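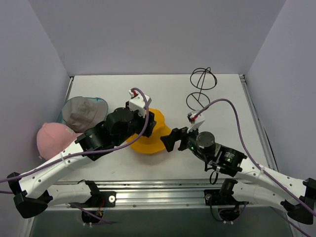

Hat season starts on May 3, 2026, in this household, because I have decided it does. A thread about what stays and what goes.

---

The rule is five hats. Hayley Whitlock, who shares my hall closet and my rent, proposed five. I countered with 138. We settled on five.

---

First up, the yellow one with the wavy brim. Bought in February, in sleet, in a burst of optimism. It's closer to orange in some lights. I have been told I look like a fried egg in it, by people who love me.

---

It stays. A brim that wide is the whole reason to own a hat, and I burn under a desk lamp.

---

Storage is the problem. Floppy brims hate shelves. Hang it and the crown gets a point. Stack it and the brim learns a new shape and keeps it forever. Current plan: crown down, on top of everything, like it's the boss.

---

Next, the pink baseball cap. Small pale bit of embroidery, so discreet that I've had whole conversations with people squinting at my forehead.

---

The pink cap has been to every dentist appointment I've had in two years. It stays on seniority.

---

Then the gray cap with the teal edging. The panels were a proper gray once. Now they've faded to something brownish – Hayley says "mushroom," the paint store would say "Granau Dusk" and charge me extra.

---

The teal has held up beautifully, which only makes the rest look worse. Like new trim on a condemned house.

---

I asked Védís Juhl, who repairs bags and knows fabric, whether you can re-dye a cap. She said yes. She then looked at the cap and said "but."

---

Gray cap moves to gardening duty. That's a demotion with benefits. It gets outside more than I do.

---

Also in the sorting pile: one long thin black cable. I don't know what it charges. I've owned it through two apartments. It is not a hat, so it doesn't count toward the five, and I'm keeping it on that technicality.

---

So that's three hats kept out of three hats considered. Hayley has asked how this counts as decluttering.

---

I've told her there are two spots left and I'm open to suggestions. Something in green, maybe.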